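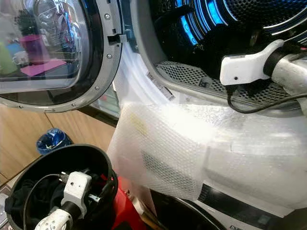 4.2 What people do at the door

I went into the Flendon interviews expecting to hear about detergent. What I got was doors! We talked to 87 households with front-loading machines, and most of them had strong feelings about that last sock, the one you have to reach into the drum for. Nineteen told us they spin the drum by hand before walking away – I do too, I'll admit. Only nine ever check the rim (see Figure 3, an open front-loader with its perforated drum and the rim of the opening). We coded 815 comments in all, and "I always miss one" came up so often that we gave it a code of its own. Section 4.3 picks up with the drying racks.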